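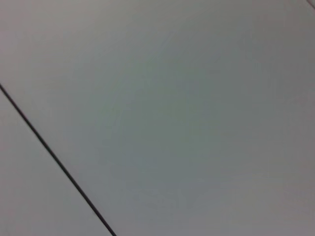 A pale gray surface crossed by a thin dark line, from a camera at the robot's wrist.

Most of what a wrist camera sees is dull. In the fifteen months the Hermont group has spent training its robot arm, Calis, the researchers have come to care a good deal about the dull parts.

The arm learns by copying. A person guides it through a job, the cameras record, and a network learns to match each view with the next movement. Views full of cups and handles teach it quickly. Views of a plain gray surface give it almost nothing to go on, and in early tests Calis would slow down over such stretches, then drift.

The usual fix is to throw those views out. The group tried that first, and the drifting got worse. It then built a method called Nososo, which keeps the plain views but asks the network a second question about each one: how sure are you of where you are? When the answer is low, the arm leans on its joint sensors and on the last few views it trusted. When something useful comes back, even one straight edge, the camera gets its say again.

The training set was small, at 228 guided runs. For the test, the arm did the same pick-and-place job 50 times with the method and 50 times without it. It lost its way 21 times without Nososo. With it, the failures fell to around a third of that, and most of those came at the start of a run, before there were any trusted views to lean on.

There are limits. All the tests used one arm and one kind of job, and the lighting never changed. Glossy surfaces are still a problem, as a reflection can pass for an edge and make the network far too sure of itself. The group began work on that in October and is recording new runs under moving lamps.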